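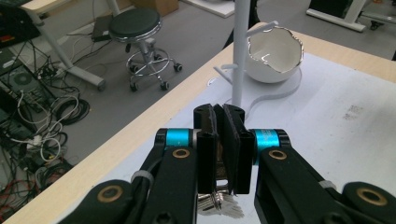 Mug Tree, White: Gallery Notes

Wollow has carried small kitchen storage in its catalog for several years, and the mug tree is the piece readers write in about most. The notes on this page cover how it is placed, loaded and maintained. They were compiled by Conall Scanlon for the Jurotthorpe kitchen series and revised in March 2019. Catalog number 3837.

Finish and placement
The stand is all white, with a single vertical pole. It was set on a light wooden table with white paper laid over most of the top. Paper is a cheap surface for this kind of work. It takes smudges and shows them, and a marked sheet can be thrown out at the end of the day.

Clearance
Allow 90 mm between the stand and the nearest wall or shelf upright. A mug with a wide handle swings out when it is lifted, and the rim will hit whatever is behind it. Under a wall cabinet, check the height with a mug on the top position before settling on a spot.

Loading order
Load the low positions first, then the high ones, working on opposite sides in turn. Unload in reverse. A stand with all its weight on one side will tip if bumped, and heavy stoneware is worse than thin china. Total load should stay under 1452 g, evenly spread.

Handle fit
The Anine mugs hang straight. The Boonchu mugs have a smaller handle opening and sit at an angle — usable, but they need more room on each side. Handles with an opening under 20 mm are better kept on a shelf.

Cleaning
Wipe with a damp cloth and dry at once. Do not use scouring powder on a white finish. Coffee drips collect where the pole meets the base, so go over that joint with a soft brush.

Related pages
Cup hooks for shelf undersides
Drying racks, folding
Drawer dividers (updated in August)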